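4.2 Garment handling at the folding surface

Of the 3,319 handling episodes coded across the two sites (Plidham and Prerlow), 2,630 involved some contact with a folding surface and the rest went straight from basket to drawer, or to a chair. Chairs are dealt with in 4.4. We had expected knitwear to behave like the other soft items. It did not. Knits were put down, half folded, picked up again, turned, put down. Woven shirts got one pass, mostly.

Surface matters more than we allowed for in the pilot. A bare table top lets a sleeve slide when the other sleeve is brought over, and people correct for this without seeming to notice. A cloth or sheet laid over the top gives some grip, but then the cloth itself creases and gets pulled along with the garment. Coders were told to ignore movement of the under-cloth unless it was smoothed on purpose - a rule which caused most of our early disagreements and which we would now write differently.

Three states were coded. Rested: garment on the surface, folded or bunched. Held: lifted or stretched between two points. Transfer: anything in between, and a bit of a dustbin category to be frank. Crumpled items were coded rested even when one side was being gripped, provided the bulk lay on the surface. Colour was noted only to help coders follow an item from one clip to the next, and blues and purples were teh worst for this, as the same item can read as either depending on the light.
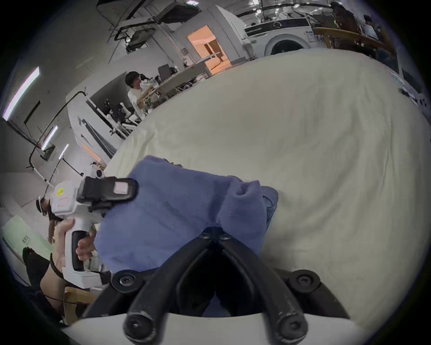
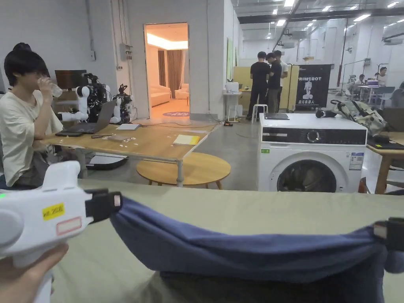
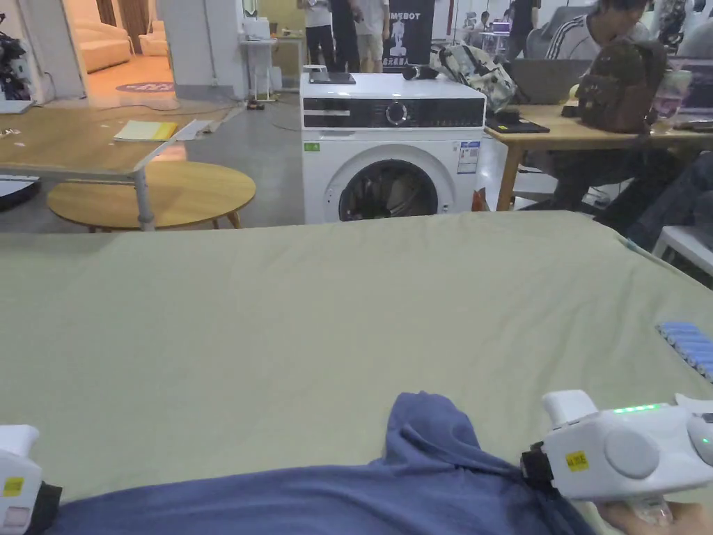
Figure 6. Blue and purple-blue items at the work surface. First, folded knit, rested. Second, fabric held by two corners. Third, crumpled garment, rested with one side gripped.

Held episodes were fewer than expected, 449 in all, and short. Two-corner holds came up most with flat items, much as Neagu coding would predict. Where the Villari scheme was used instead, a good share of these fell under "shaking out", and the two schemes can't be squared on this point without going back to the clips. We did that for 15 of them only. Agreement was fair for rested, poor for transfer.

One further thing on re-folding. Items folded in thirds were re-opened less often then items folded in half, at both sites, though the Prerlow numbers are small and one household there folded nearly everything in thirds anyway. Table height was not recorded. It should of been. Drawer depth was, and is taken up in the next section together with stacking order.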